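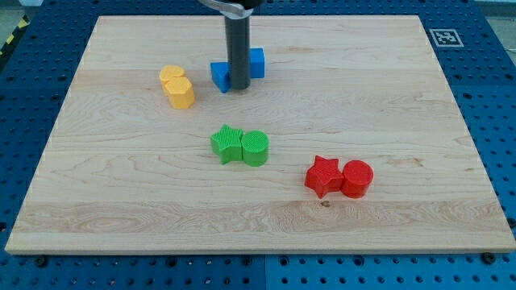
Fig. 1. Maple board on the perforated table, with blocks grouped by colour: blue, yellow and green.

Unit 6: Sorting by one attribute
Course notes, Nalness workshop module. Text by Marijke Van Leeuwen, revised in May.

6.1 Terms
An attribute is any property by which a block can be told apart from another: colour, outline, height, surface. A class is the set of all blocks sharing one value of an attribute. A cluster is a class that has been brought together on the board, so that each member is nearer to its own kind than to any other block.

Class and cluster are often confused in the written work. A class exists whether or not anything has been moved. A cluster is a matter of position and can be measured.

6.2 The sorting surface
The board should be flat, plain and paler than the blocks. Maple is suitable. Its grain and the occasional darker streak do not interfere with reading the blocks, although a streak should never be used as a boundary line between clusters. Boards are laid directly on the perforated table. The holes are not used in this unit — they serve for the fixtures in Unit 8.

6.3 Colour against shape
In Fig. 1 the attribute in use is colour. The green star lies against another green block, and the yellow pair consists of a rounded cylinder and a taller octagonal prism. Had the same blocks been sorted by outline, the yellow pair would have been separated.

Two points follow for the exercises. A sort by colour says nothing about shape, and the record sheet must name the attribute before any grouping is entered. Height is also easily misjudged when one block stands behind another. Move to the side of the table before recording it.

6.4 Spacing
Blocks in one cluster may touch. The gap between neighbouring clusters is to be at least 40 mm, measured between the nearest faces. For a star, measure from the tip of the point and not from the notch. For a prism with an even number of sides, measure from the nearest face or edge, whichever is closer.

Keep all blocks clear of the front edge of the board. Shadows are ignored in measuring.

6.5 Exercises
(a) Sort the set by colour. Record the attribute, the classes and the smallest gap.
(b) Clear the board and sort the same set by outline. Treat cylinders as a class of their own.
(c) State which blocks kept at least one neighbour from (a) in (b).
(d) Repeat (a) with the spacing rule halved. Comment on whether the clusters can still be read from the far side of the table.

Work in pairs, one person placing and one recording, and change over after (b). Sheets go to Geert Kuipers by Friday. Marks for (c) are given for the reasoning as well as the list.

6.6 Reading
Mertens, course reader, section on attributes and classes. The Hastton block tables are needed for (b) only. Copies are kept with the boards.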